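The woman who writes the signs at Markano

By Andor Veres
24 January 2024

Rhonda Cloutier starts work at 5:30 in the morning with the overnight price list and a cup of tea. By the time the doors open at seven, the produce section has to have its new signs up. Most are small cards that clip to the front of a bin. A few are large sheets that hang in the window. She writes all of them by hand.

Cloutier has been the sign writer at Markano, a family grocery with one large store and a smaller one across the river, for 13 years. Before that she worked the cheese counter. She got the job when the previous sign writer retired and the manager asked who on the staff had decent handwriting.

"I put my hand up and then went home and worried about it," she says. "I had neat handwriting. That isn't the same as lettering. My first pineapple sign ran out of room and I had to put the last two letters underneath."

The store let her learn on the job. For the first few months she traced old signs onto butcher paper after her shift. The previous writer, Stavros Karagiannis, came in twice a week that August to look over what she had done.

"Stavros didn't say much," she says. "He would put his finger on a letter and wait. Usually it was the S. I still think my S is weak, and my G isn't far behind."

Karagiannis had learned in the days when show card writing was a trade with its own brushes and paints. He worked with a flat brush and poster paint until he left. Cloutier tried the brush, used it for a year, and changed over to markers. A brush sign took her ten minutes and had to dry flat, and the back room had only one shelf to dry them on. With a marker she can write a card in about a minute and clip it up.
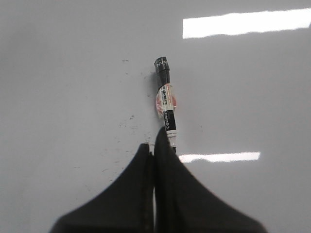 How does she decide what goes on a card?

The name of the item comes first, then the price, then where it was grown, and she adds a short note only when she has something useful to say.

"The price is what people look for, so that gets the most space," she says. "If I've got a note, it goes at the bottom and it's small. 'Good for pies.' 'Eat these today.' I don't write 'delicious.' Everything in the store is supposed to be delicious."

She plans the price before she writes anything else. The numerals go in the middle of the card, and the name is fitted above them. Long names are the difficult ones. Clementines she can write without thinking. Brussels sprouts go on two lines. She has a short list of abbreviations she will use and a longer list that she won't, and "avos" is on the second one.

The cents are written small and raised, with a line beneath them. She got that from Karagiannis, who got it from the man who trained him. She has never asked customers whether they like it.

On a normal day she writes almost 40 cards. The days before a holiday are longer, and the week of the summer peach sale is the longest of the year. The peaches arrive from several farms, the prices change by the hour, and each farm wants its own name spelled right. "I've had a grower stand next to me and spell it out," she says. "That's fair. It's his name."

A few years ago the company that owns the building's point-of-sale system, Pradero, offered the store printed shelf labels. Markano took them for the dry goods aisles. The cans and boxes have printed tags now, and Cloutier says she was glad to see them go.

"I never enjoyed writing soup," she says. "Soup doesn't change. You write it once and it sits there for eight months getting dusty. The fruit is different every morning."

Produce, fish, cheese and the bakery stayed with her. Daiane Evangelista, who manages the produce section, says she pushed for that when the labels were discussed.

"When a price drops at two in the afternoon, I want a sign at five past two," Evangelista says. "I walk to the back, I tell Rhonda, she writes it. With the printed ones I have to put it through the office. And people do stop for the handwritten cards. I see them stop."

Cloutier is careful about making too much of this. She has read articles that say hand lettering sells more fruit, and she doesn't know whether they are right. She thinks ripe fruit at a fair price sells, and that a sign nobody can read gets in the way of it.

Her own rules are mostly about reading. Capitals for the name, because the cards are seen from a distance and often from the side. Dark ink for all of the words. Red only for a price that has come down, and never for two bins next to each other. She leaves a thumb's width of blank card at every edge. If she makes a mistake she starts over on a new card and uses the spoiled one for her shopping list.

She is less strict about tools. She has paid a lot for markers and she has paid very little, and she has been let down by both.
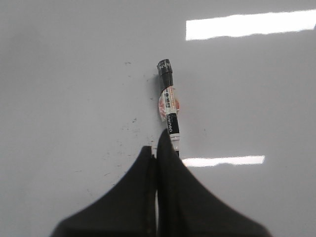
Black-capped marker with "deli" on the barrel.

"People write and ask me what pen to buy," she says. "Buy one and use it until it runs out. Then you'll know what you didn't like about it. What matters more is how you hold it. If you hold it at one angle and keep it there, your thick strokes and thin strokes will come out in the right places. Most beginners roll it around in their fingers."

The card stock is another matter, and on this she has opinions. For years she used a coated card from a supplier called Kuusk, which had a hard surface and stood up well to the misters over the lettuce. When that card was discontinued she tried several others. The ink feathered on one and rubbed off on the next. She now uses a plain uncoated card for dry displays and slides it into a plastic sleeve for anything near water.

"I don't love the sleeve," she says. "It shines, and if you're standing in the wrong place you can't read the price. But a wet card is worse."

Last fall she began teaching a class in the store's upstairs room, one evening a month. She expected a handful of people from the neighborhood. The first session filled, and so did the two after it. The students have included a florist, two teachers, a man who runs a food truck called Plurkon, and Oddur Hallgrímsson, a retired surveyor who had lettered maps by hand early in his career and was better than she was.

"He did a row of sevens and I asked him to come up and show everybody," she says. "I had been making my sevens too narrow the whole time."

Hallgrímsson has since helped with two of the classes. He says the main thing people get wrong is speed. "They believe slow means careful," he says. "A slow line shakes. You have to look at where the stroke will end, and then go there."

The class begins with straight strokes and stays on them for 25 minutes. Some students find that dull, and Cloutier tells them she found it dull too. After that they do numerals, zero to nine, and only then the alphabet. At the end each student writes one finished card for an item in the store, and Evangelista picks a few to put out the next morning.

The food truck owner's card for leeks stayed up for a week. He came in twice to look at it.

Cloutier keeps some of her old signs in a flat drawer under the bench, mainly ones for things the store no longer carries. There is a card for quince and one for a melon whose grower has stopped farming. She took out a large window sheet from her second year, for sweet corn, and looked at it for a while.

"The spacing's bad," she says. "The corn was good, though."

She has no plans to retire. When she does, she would like a few months with whoever takes over, the way she had with Karagiannis, who still shops at the store and still reads the cards. He told her in December that the S was coming along.

The next lettering class is full. Names for the waiting list are taken at the customer service desk.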